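Robotics Club, Wirnulthorpe - Bench Safety Check, Arm Table
May 2023, Citham project build

I filled this out before our block-stacking practice. Same form we've used since February, plus my comments, which got long again (sorry!).

1. Table clear of drinks and food - OK

2. Arm base tight to the table - OK. I gave it a good wiggle and nothing moved. Please do this by hand and don't just look at it!

3. Servo wires clear of the joints - OK, WITH COMMENT. They didn't snag at any point when I ran the arm slowly through its whole reach, but the loops are big and I'd love to see them tied down before the Lerngate meet. I'm adding 2 zip ties to the shopping list.

4. Gripper screws snug - OK. One on the wrist horn needed a quarter turn.

5. Speed limit set to 50 percent or lower - OK. It's on 35 right now and I'd leave it there until the new kids get a feel for the thing. 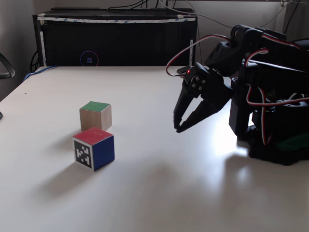 Arm with the gripper open, marker cube in front of the green-topped one.

6. Marker on the cube clean and flat - OK. If a corner starts peeling, swap the cube out and don't try to glue it in place on the table (ask me how I know).

7. Glare - NEEDS WORK. The overhead light leaves a bright patch on the white top right by the base. It isn't dangerous, but I don't want a marker sitting in it - try turning the table a little first.

8. Cables at the back - NEEDS WORK. There's a tangle on top of the black cabinet and a blue network cable across the back corner of the table. Bundle them up, and keep the blue one well out of the arm's reach.

9. Safety glasses - OK, 2 pairs in the Sundaram drawer.

10. Power switch within reach of whoever's driving - OK

Result: fine to run at the current speed. Items 7 and 8 get checked again before anybody turns it up.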